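28th November
Break room dishes, Kokmont building

Went back over the clearing-up sheet we wrote in September for the Grornthorpe room. Most of it holds up. Two changes.

First, scraps and wrappers come off before anything goes near a rack. The old sheet had this as step four, after stacking, and crumbs ended up in the bottom of the rack. Moved to step one. Wrappers to the trash, food to the compost pail.

Second, the plastic forks and spoons. The old sheet says "utensils" and leaves it there. Gunawardena bought the box of 2000, so the question of washing versus tossing comes up at every lunch. For now we wash them if they are not cracked. Ask purchasing again when the box is down to the last layer.

Also measured the rinse water. Set the heater to 40 C and left it. Sink takes 11 liters to the line. Wrote the line on with paint marker because the tape keeps lifting.

Order of work as it stands: scrape, plates, bowls, cups, utensils, wipe the serving tray, wipe the table. Plates go on edge between the pegs. Bowls last time were left nested, so take anything out of them first.

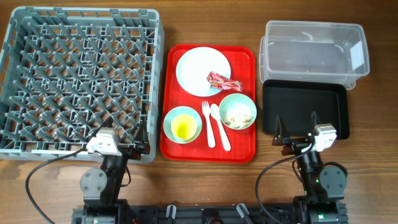

TABLE SETUP

Gray rack on the left, red tray in the middle with the used dishes, clear bin and black tray on the right. Rack empty at the start. One of the bowls has crumbs and bits in it and there is a red and white snack wrapper by the plate, so step one applies to both. The yellow cup is sitting in the other bowl and has to come out before the bowl is rinsed.

To do: copy the new order onto the card in room 316, send the sheet to Breltholm, buy a second pail.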